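# Colour loss in beetroot dye baths on wool and cotton

Module report, Textile Science, second year
Submitted 4th March

## 1. Background

Beetroot is cheap and easy to buy, and it gives a strong red juice. It is also known among home dyers as a poor dye, as the colour washes out of most cloth and fades quickly in daylight. The red colour comes mainly from betanin, which belongs to a group of plant pigments called betalains. Betanin dissolves readily in water. It is most stable in mildly acid conditions and breaks down when heated for long periods or when the bath is made alkaline.

The aim of this project was to find out how much of the poor performance is caused by the dye bath and how much by the weak hold of the pigment on the fibre. Two questions were set:

1. Does a cooler bath give a deeper colour than a simmering one?
2. Does an alum mordant improve resistance to washing on wool and on cotton?

Light fastness was left out of the main work. A small trial is mentioned in section 5.

## 2. Materials

The wool was an undyed plain weave supplied by Tristby. The cotton was a bleached calico from Bekus. Both were cut into squares with sides of 100 mm, and the edges of the wool were overlocked to stop fraying. All squares were scoured in a neutral detergent, rinsed until the water was clear and dried flat.

Fresh beetroot was peeled, grated and soaked in tap water made slightly acid with white vinegar. For each batch, 800 g of grated root was used. The pulp was strained through muslin twice. Material left in the juice after the first straining settled on the cloth and caused spotting in the pilot run, so the second straining was added.

Alum was bought as potassium aluminium sulphate, food grade. Half of the squares of each fibre were mordanted and half were left plain.

## 3. Method

### 3.1 Dyeing

The bath was divided into two equal parts. One part was held at room temperature overnight. The other was brought to a simmer, held there for one hour and left to cool with the cloth still in it. The volume was topped up with water before cooling so that evaporation did not affect the strength of the hot bath.

Squares were wetted out before going in. They were turned at intervals with a glass rod, lifted out, squeezed by hand and rinsed in cold water. Drying took place indoors, away from windows.

### 3.2 Wash test

Each dyed square was cut in two. One half was kept in a closed envelope as the reference. The other was washed by hand in a warm detergent solution, rinsed and dried. The washing water was kept for comparison, as its colour gives a rough idea of how much dye was lost.

### 3.3 Assessment

Squares were compared by eye against a grey scale under a daylight lamp. A grade of 5 means no visible change and a grade of 1 means severe change. Each square was graded twice, with a gap between the two sessions, and the lower grade was taken where they differed. Photographs were not used for grading.

## 4. Results

### 4.1 Bath temperature

The cool bath gave the deeper and redder colour on both fibres. Squares from the simmered bath came out a dull tan with a slight orange cast, and the bath itself had turned brownish by the end of the hour. This fits with betanin breaking down under heat.

### 4.2 Wash test

| Fibre | Mordant | Bath | Grade after wash |
|---|---|---|---|
| Wool | Alum | Cool | 3 |
| Wool | None | Cool | 2 |
| Wool | Alum | Hot | 3 |
| Wool | None | Hot | 2-3 |
| Cotton | Alum | Cool | 1-2 |
| Cotton | None | Cool | 1 |
| Cotton | Alum | Hot | 2 |
| Cotton | None | Hot | 1-2 |

Alum improved the grade by one step or less. The hot squares scored slightly better than the cool ones in some rows, but they had less red in them to lose. A grade records change only - it says nothing about whether the starting colour was worth keeping.

### 4.3 Judging bath strength by eye 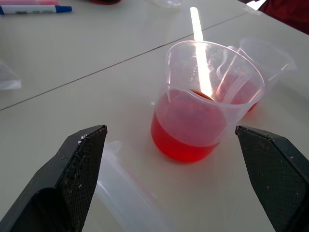 Bath strength was not measured with an instrument in this project, and the cool and hot baths were compared by looking through the liquid. The weakness of that method is that the apparent depth of colour changes with the thickness of liquid, the lighting and the position of the viewer. A red liquid in a clear plastic beaker can look a saturated red-orange near the bottom curve and a paler pink towards the surface, as in the beaker with the white stirring stick. A second beaker partly behind it looks lighter and pinker again through the overlapping walls. Comparisons should therefore be made in matching vessels, filled to the same level, side by side and against a plain white sheet. Even then a difference of one small step in strength is likely to be missed.

## 5. Discussion

The results support the first question clearly and the second only in part. Heat destroys much of the red before it reaches the cloth, and alum does not hold what remains well enough for normal washing. Cotton performed worse than wool throughout. Wool carries charged groups that can attract the pigment, whereas clean cotton offers little for it to bond to.

A short light trial was run on spare strips of mordanted wool in a south-facing window. Visible fading was present at the first inspection. The strips were not graded, as no control strip had been set aside.

The main limits of the work are:

- grading by one observer only
- one variety of beetroot, from one shop
- no pH reading beyond indicator paper
- hand washing, which is hard to repeat exactly

## 6. Further work

A colorimeter would remove most of the difficulty in section 4.3. The cool bath should be repeated at several acid levels with a proper pH meter, and a tannin treatment on cotton before the alum would be worth testing. Madder could be run beside the beetroot as a comparison dye. If bench time is available, the light trial will be repeated in May with covered controls.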